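Leave the Toothpaste on the Counter

By Gilberto Cabrera
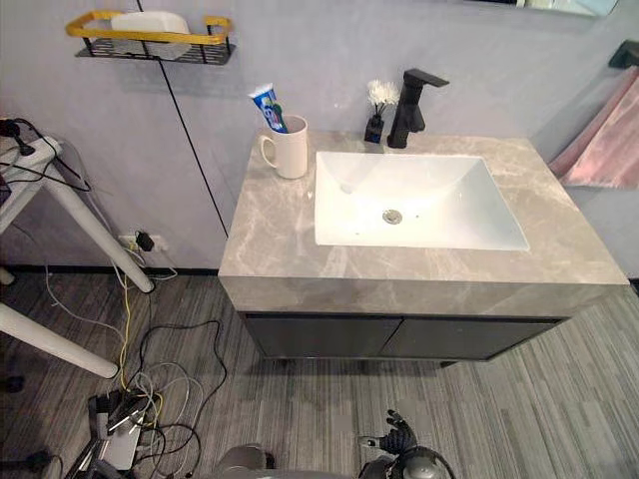 A mug by the sink, with the toothpaste and a toothbrush in it.

I am 52 and have lived with two kinds of bathroom. The first had a cabinet for everything, and guests were supposed to believe that no one in the house brushed their teeth. The second has a mug on the counter. I prefer the second.

Bathroom advice still pushes the bare counter. When we redid ours in May, the salesman at Grakwood wanted to sell me a drawer insert for 70 dollars, with a slot for each brush. I said no. A toothbrush gets used twice a day, every day. Putting it behind a door means opening that door every time, often with a wet hand, and dark cabinet fronts show every drip.

A mug costs nothing if you already own too many of them. It holds the tube upright, and it goes in the dishwasher with the cups. It does need washing – a mug left alone for a month grows a ring at the bottom.

I would draw the line somewhere, of course. Razors and spare soap can go up on a wall shelf. Marble is fussy about spills, so I keep cleaners off it. A small bottle of dried flowers is fine by me, and my wife would keep it there anyway. The rest of the stone stays clear enough to wipe in one pass, and I do that after shaving.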